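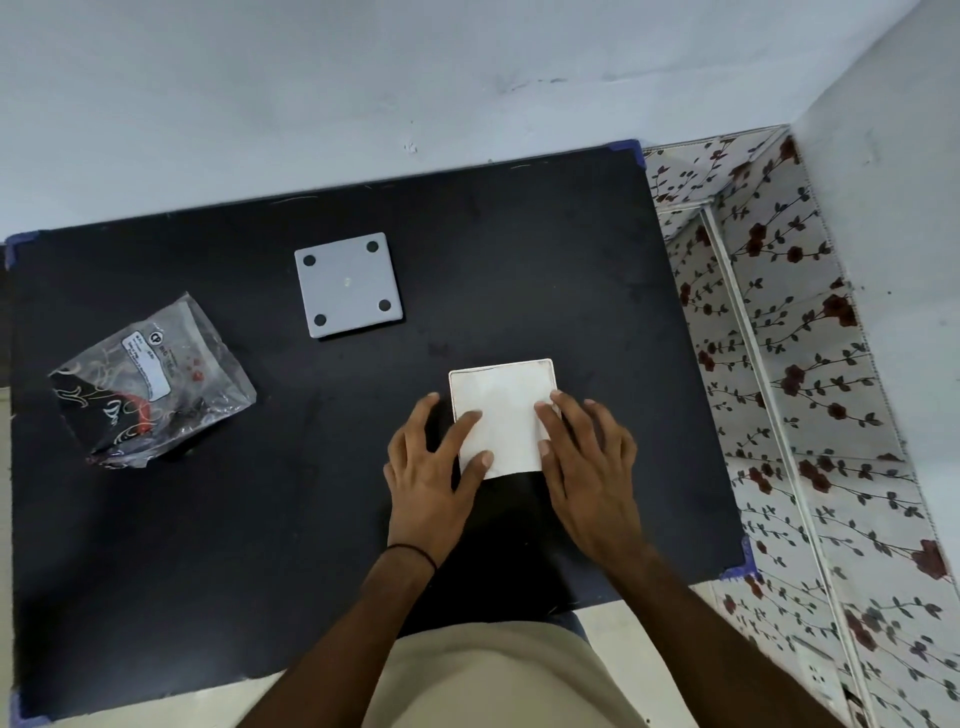
Too much gets thrown out for want of one screw, a Rustell resident told the district council in its spring survey on household waste, and it would help if there were somewhere in town to go and ask for one. The remark was one of several along the same lines printed in the council's report, and the council has now agreed to do something about it.

A spare parts counter for household goods will open in Rustell on a trial basis, in the former ticket office beside the Mudska Street bus station. It will take in screws, hinges, shelf pegs, feet, covers, knobs, brackets and small panels from items that can't be saved, sort them, and sell them on at low prices to anyone trying to mend something similar.

The plan was approved at Thursday's meeting without a vote against. The counter will run until the end of November, when councillors will look at the takings and decide whether to keep it going.

May 27, 2022

Search the site
Enter keyword
Go

The survey was sent to homes in Rustell and Braren with the spring council tax letters, and 2971 replies came back. Most of the questions were about bin days and the garden waste charge, but there was a space at the end for other comments, and more than 400 people used it to write about things they had thrown away and would have liked to mend.

The same complaints came up again and again. Flat-pack furniture was mentioned most often, followed by kitchen appliances, prams and garden chairs. Some people said they had written to the maker and been told the part was no longer made. Others had been offered the part at a price close to that of a new item, or had been asked for a model number that had long since rubbed off.

One reply described a chest of drawers that had stood in a hallway for two years with its bottom drawer missing a runner. Another listed the shops that had been tried for a fridge door shelf, all of them without luck.

Under the scheme, staff at the Rustell and Braren recycling centres will set aside items that have useful parts left on them. A small team at the Braren centre will strip them down twice a week. Parts will be cleaned, bagged, marked with whatever is known about where they came from, and taken over to Mudska Street by van.

Nothing sold at the counter will cost more than a few pounds. Screws, pegs and washers will be 50 pence a bag, whatever the size of the bag. Larger pieces such as doors and shelves will be priced one by one. Cash and cards will both be taken.
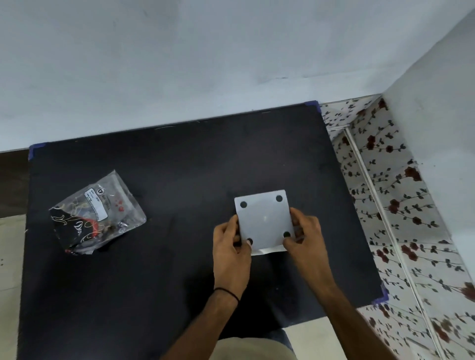

A square white plate, with black dots near its corners, held over a black board.

Residents will also be able to bring in parts of their own. The council is asking that these be clean and dry, with small pieces in a bag or a jar with a lid. It does not want mixed tins of nails, anything rusty, or anything that has been used with paint stripper, weedkiller or oil. Glass will not be accepted in the first few months, although this may change if a safe way of storing it can be found.

Mains electrical parts are also left out. Plugs, leads, switches and heating elements will go on being recycled in the usual way at both centres. Plastic and metal outer parts from electrical goods, such as lids, trays, filters and knobs, will be allowed on the shelves once they have been removed and checked.

Child car seats, cot parts, cycle helmets and stair gates will not be sold at all. The report says it would be hard to be sure of their history.

Fitting out the old ticket office will be done by Ekanayake, the shopfitting firm on the Braren road, which put in the lowest of three bids. The work covers shelving along two walls, a new counter at a height that can be used from a wheelchair, and better lighting. The existing ticket windows will stay, as they are part of the listed front of the building. The office has been shut since the bus company moved its enquiries desk into the main hall, and has been used lately for storing road signs.

There will be a measuring bench near the door with rulers, thread gauges and a set of calipers, so that people can bring in the broken part and compare it with what is in stock. The council suggests bringing the part itself where possible. A photograph on a phone will do for larger things, but it helps to write down the measurements before leaving home, in millimetres, and to note how far apart any holes are.

The counter will not carry out repairs. A list of local repairers will be kept by the till, and firms in the district can ask to be added to it free of charge.

A smaller scheme of the same kind was tried at the Braren centre last autumn, using a single set of shelves next to the weighbridge. It had no fixed hours and was not advertised. All the same, 100 bags of parts had gone by the end of the trial, most of them cupboard hinges and shelf pegs. The main problem was that people could not tell what would fit, and a number of bags were brought back. The measuring bench was added to the Rustell plan as a result.

Not everyone at the meeting was fully in favour. One councillor asked whether the money would be better spent on longer opening hours at the recycling centres, which have closed at four on weekdays since last year. Another wanted to know what would happen to parts that sat on the shelves and were never sold. Officers replied that stock would be cleared every three months and that whatever was left would be recycled as it would have been in the first place.

There was also a short discussion about parking. Mudska Street has no spaces outside the bus station, and the nearest car park is the one behind the library. The council will ask the bus company whether two of its staff bays could be used for dropping off on Saturdays.

Opening hours will be ten until three on Tuesdays, Thursdays and Saturdays. An opening date will be given once the shelving is in. Posters will go up in both libraries, and details will be printed in the next bin calendar.

People who have larger broken items they think might be useful for parts should take them to either recycling centre as normal and mention it to the staff at the gate. They should not be left outside the ticket office, where the pavement has to be kept clear for bus passengers.

We use cookies to make this site work and to see which pages are read. Accept all / Manage settings

Contact the newsdesk | Copyright 2022 | Back to top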